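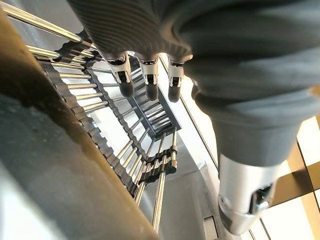

Chapter 4. Comparing Hands and Grippers

A fair comparison starts with the task. This chapter sets two hands, the Karkia and the Lalby, against the same list of 20 objects, and scores each grasp by the method of Damilola Onuoha. Fingers, thumb and covering are judged separately -- a good fingertip can hide a poor thumb.
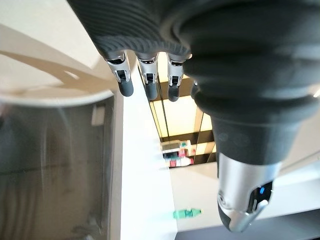
How many grasps are needed for each hand? This chapter uses 400, divided equally among the objects on the list.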